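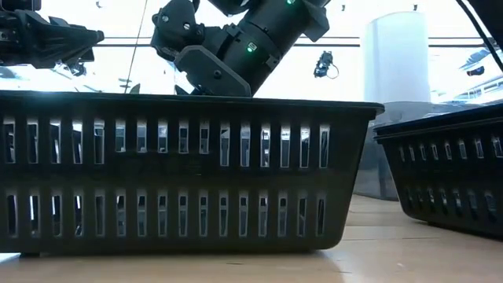 Two slotted baskets, Wallmont packing room, bench 3.

Basket and bench inspection, packing room, Wallmont
Inspected by: Arvid Ekström
Date: Sun 6 June
Sheet no. 2895
Previous sheet: February

Scope: black plastic baskets in daily use, the wooden table they stand on, and the floor within one metre of it. Trolleys and racking are on a separate sheet.

Marking: P = pass, A = attention needed, F = fail, remove from use.

1. Rim, full length, both long sides. P
Comment: Run a gloved hand along the rim and stop at each corner. No splits or raised edges on the baskets at bench 3. One basket from the Hekine delivery had a nick at the corner, which was filed smooth and rechecked.

2. Side walls and slots, upper and lower rows. P
Comment: No broken bars between slots. Label scraps were lodged in the lower row of one basket and have been picked out. Do not use a knife for this; the plastic scores easily and the score becomes a crack.

3. Solid band between the slot rows. P
Comment: Old address labels to be peeled off completely before a new one goes on. Residue noted on the Chambi return baskets only.

4. Feet and base. A
Comment: Basket must stand level when pressed at each corner in turn. One of the older ones rocks slightly when empty. Keep it for light goods and look at it again in a fortnight. If the rocking is worse, mark it F.

5. Cleanliness, inside and out. P
Comment: Wiped with the usual Inus cleaner, rinsed, left upside down to drain. Inside corners still get missed on the late shift.

6. Table surface. P
Comment: Checked for splinters, lifted grain and spills. The top is light-coloured wood with a shine under the ceiling lights, so clear liquid is hard to spot from standing height. Bend down and look along the surface.

7. Position of baskets on the table. A
Comment: Leave a gap between neighbouring baskets wide enough for a hand at rim height. Feet must be fully on the table. One basket was found overhanging the back edge at the start of the inspection and was moved.

8. Loading. P
Comment: Contents not above the rim. No sharp items pushing through the slots. Heavy items at the bottom.

9. Lifting and stacking. P
Comment: Lift by the rim with both hands. Never drag by the slots. Empty baskets nest on the floor pallet, 6 high at most. The stack by the door was over this and has been split.

10. Floor. F
Comment: Strapping offcuts under the bench, almost 100 cm of it in one piece. Cleared during inspection. Bin to be moved to the left-hand end of the bench.

Actions open: item 4 (recheck rocking basket), item 7 (remind both shifts), item 10 (bin).

Signed: A. Ekström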